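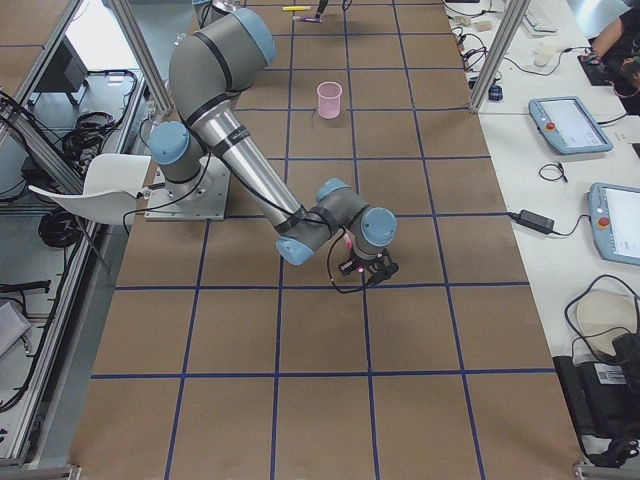

*Lovisa Moen, Desbridge controls notes, September*

# Setting the table frame from the tape grid

The planner needs to know where the table is relative to the robot base. We get this from the blue tape grid. Redo it whenever a base plate has been unbolted.

1. Stop any running program and set the speed limit to 4 percent on the teach pendant.
2. Clear the squares you plan to touch. A cup can stay farther up the table if the arm won't pass over it.
3. Close the gripper and jog it until the fingertips are just above a tape crossing. Keep the gripper pointing straight down.
4. Record the pose:

```
uta frame add --arm left --point p1
```

5. Repeat for `p2` along the same line of tape, then for `p3` on a line at right angles to it. Pick points far apart.
6. Solve and save:

```
uta frame solve --out table.yaml
```

Uta prints the origin, the rotation and the fit error. If it says `points nearly collinear`, your third point is too close to the first line. Take it again.

## Check it

Load `table.yaml` in the planner and send the arm to a crossing you did not record, with a height offset of 34 mm. Look straight down past the fingers. If they are off the tape, check that the tool length in Uta matches the pendant. Ours is 194 mm.

Do the second arm the same way with `--arm right`, using the same three crossings. Mizanur Hettiarachchi keeps both saved files in the Biswas repository. Open a merge request there when you change one.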